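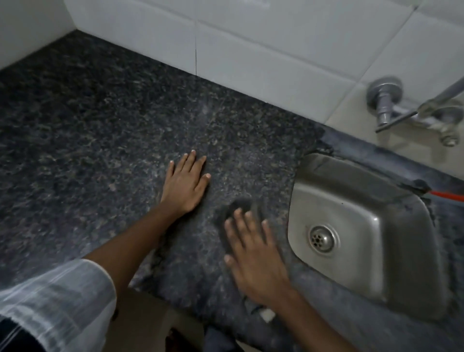 8th May – counter wiping, bimanual labels

Sunday, so I had the annotation machine to myself and got through the whole counter batch. 24 clips, all head view, all the same granite counter with the sink in it. Leire Aranda wanted to know if our contact labels hold up when both hands are down on the stone, and I think I can finally give her an answer: mostly yes, with one ugly exception.

The sponge clips are easy. Right hand pushes, left hand lies flat, and Kalico tags the left as "support" almost every time. I checked 10 of them by hand and only disagreed with one (a spot near the sink rim where the blur is bad and I wasn't sure myself!).

The squeegee is where it goes wrong. Kalico wants a single tool hand, so when the left thumb sits up against the end of the squeegee it flips back and forth between "support" and "grasp" every few frames. I tried smoothing over 6 frames and it just moved the flips somewhere else.
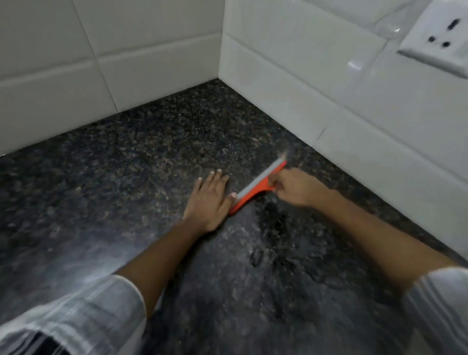

Squeegee near the corner, left thumb touching the tool. Kalico said "grasp" for the left hand, I say "support + touch".

So I added a third label, "touch", for a hand that is in contact with the tool but not carrying it. Reran Dagdag on the squeegee clips with that and the flipping is gone in all but two. Those two have a sleeve over the wrist and the hand pose is junk anyway.

Policy retrain is queued on Troltar with the new labels, 1,000 steps first as a sanity check before I hog the thing for a full run.

To do:
– write down the rule for "touch" so we all label it the same way
– ask Leire if she wants the old sponge clips redone too (please say no)
– dark speckled stone is rough on the wet-area mask, try a lower threshold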